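Chapter 6
Comparing Grippers, Cameras and Controllers

What you need before starting: Chapter 4 (frames and transforms), the part of Chapter 5 on joint limits. Calculator. The simulator installed and running, not "mostly running".

6.1 Why compare at all

You have an arm. You have a task. Somebody hands you two grippers and asks which is better. Quick answer: better at what? Picking a cup off a shelf is one job, pulling a book out from between two other books is another. A gripper that wins the first can lose the second badly.

So, rule one for this chapter. Name the task first, then the parts. Write it down. One sentence, with the object, the start place, the end place and what counts as a fail. "Take the cup from the cubby and hold it clear of the shelf for five seconds. Drop, tip or shelf contact = fail." Good enough. "Test the gripper on shelves." Not good enough.

Rule two. Change one thing at a time. New fingers and a new camera mount on the same afternoon gives you a number and no idea where it came from. Every class does this at least once. Monique Baudry's group at Harnholm did it with a full month of trials, October, and had to run the whole set again.

6.2 The parts we'll be swapping

Three slots in the test setup. Gripper, camera, controller.

Gripper. The Pilora two-finger is the baseline. Stiff, simple, narrow enough for most cubbies. The Direten has wider pads and holds round things better, but it needs more room on both sides. Remember that when you get to exercise 6.4.

Camera. Head or wrist. Head camera sees the whole shelf and loses the fingers at the worst moment, right when they go in. Wrist camera sees the fingers and not much else. Mounting angle matters more than resolution for nearly everything in this chapter. Students don't believe this untill they tilt the head.

Controller. Position control first, then impedance. Position control will push a cup straight into the back panel if your depth is off. Impedance will also push it, more politely.

6.3 Reach, view and clearance

These three get mixed up constantly. Keep separate columns for them.

Reach: can the gripper get to the object with the right orientation, inside joint limits. View: can the camera see the object at the moment you need it. Clearance: is there space for the fingers, the wrist and the forearm on the way in and out. A cubby can pass on reach and fail on clearance. Very common with deep shelving.

View is the one that gets skipped. From a steep head angle the rows of a tall shelf bunch together, so an opening that is big enough in real units may cover only a few pixels of height. Segmentation gets worse. Depth gets noisy on the real robot, and in the simulator it stays clean, so your sim numbers look too good. Write "sim" next to every sim number. Please. 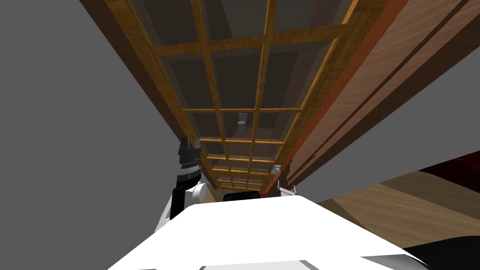

Figure 6.1 Simulated head-camera view, tilted steeply up along a shelving unit. One pale gray cup in a cubby near the middle; black gripper at lower left, pointing up.

Use Figure 6.1 for the warm-up. Find the cup, then the gripper. Now try to say how far apart they are. You can't, not from the image alone, and that is the point of section 6.5 on depth. Compare the large cubbies near the top with the thin bars lower down. Same lattice. A detector tuned on the large ones needs checking on the small ones before you trust it.

6.4 How many trials

More than you want to run. The reference set for this chapter is 1152 trials, all sim, split evenly over the gripper, camera and controller settings in Table 6.2. The hardware set is smaller, 375, run on the Ouellet arm by Annelies Pfister and Boris Bartoš. For your own lab report, 17 per setting is the minimum we accept. Fewer than that and one lucky grasp moves your result too far.

Report successes and attempts, both. "71 percent" on its own tells the reader nothing about how hard you tried. Keep the failures too, with a short code for each: M for missed, S for slipped, C for contact with shelf, T for timeout. Carter Desjardins adds a fifth one, X, for "operator error", and gets fewer arguments at the end of the day.

Same start pose every time. Same lighting. Reset the object to the mark, check it, then run.

Key terms: baseline, clearance, failure code, impedance control, reach, trial, view

Before you go on: write your one-sentence task and have your lab partner read it back. If they ask what counts as a fail, it's not done. Then open the worksheet for 6.5, and bring the camera calibration file from Chapter 4 becuase you will need it on the first page.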